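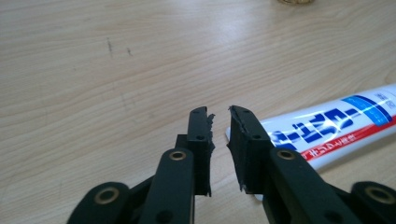 Desk surface, light wood. April.

Visitor Research Workshop – notebook, delegate walking leaflet
Entry for April, opened 9.20, closed 16.45
Present: Ga-eun Shim, Siiri Kinnunen, Binta Fashola. Venla Lahtinen joined for the afternoon. Entry written by Kerttu Kemppainen.

1. Carried over from the previous entry
The second draft of the leaflet was returned by Cellik with the map redrawn at the larger scale. The river path is now shown as a continuous line, as requested. The two closed steps behind the fish market are still marked as open. Binta has written to Cellik on this point and asked for the correction before any further proof is sent.

The question of whether the leaflet should be handed out at registration or placed in the delegate bags remains open. The spring congress will use both methods and the results will be compared in May.

2. Returned forms
The winter congress brought 3,534 registered delegates. Of these, 507 returned the short form on how they spent their free evenings. Siiri has completed the entry of all forms and checked the handwritten answers against the typed sheet. Eleven forms were left blank on the reverse and have been kept in the set for the front page only.

Of the 507, 294 stated that they had walked in the old town on at least one evening. The form did not ask how far they went or whether they followed any printed route, and this should be put right in the next version. Several answers mention the harbour lights and the covered market. A good many mention being unable to find anywhere serving food after the last session, and these have been copied out on a separate sheet for Venla.

Note for colleagues: the returned forms come only from delegates who passed the desk on the final morning. Those who left the evening before are missing from the set. The figures are not to be quoted to the hotels without this remark.

3. Test walk, Route B
Ga-eun and Binta walked Route B from the main congress doors to the Windel theatre and back by the upper street, at the pace of a visitor stopping to look at things. The time printed in the leaflet is too short. The crossing at the tram stop held them for two full changes of the lights, and the lane beside the theatre was closed for deliveries, so that they went by the square.

The way by the square is the better one and should be adopted. It is level, it passes the clock and the bakery, and the turn is easy to see in poor light. The lane can be mentioned in a single line for those who wish to see the painted doors.

The sign for the upper street has been turned and now points towards the bus yard. Reported to the streets department by telephone at 14.10. Reference to be added when received.

4. Wording
The opening paragraph was read aloud to the group. It was agreed that it says too much about the history of the city and too little about what is open at eight in the evening. Siiri will cut it to four sentences. The phrase "hidden gem" is to be removed wherever it occurs – it was found on both sides of the sheet.

The entry for the Dambrauskienė reading room gives the summer hours. The evening opening in spring is shorter, and the room closes entirely when a concert is held below. Venla is to ask whether concert dates can be supplied in time for printing. If they cannot, the entry will carry the telephone number and no hours.

Binta proposed that walking times be given from the congress doors alone, and no longer from each hotel. Accepted for the trial print. Venla wished it noted that the hotels on the north bank may object.

5. Paper
Samples from Lolter were compared. The uncoated sheet folds well and takes pencil, which is useful to delegates who mark their own stops. The coated sheet gives the better map but shines under the foyer lamps. The uncoated sheet is preferred, subject to price.

6. To do
Siiri – opening paragraph, and a new question on printed routes for the form.
Ga-eun – walk Route B again after dark, by the square.
Binta – Cellik, closed steps; price from Lolter.
Venla – reading room dates; list of kitchens open late, with the last order time for each.
Kerttu – file the returned forms and send the blank copy to print.

Route C was not reached and is held over. The key to the sample cupboard is with Ga-eun.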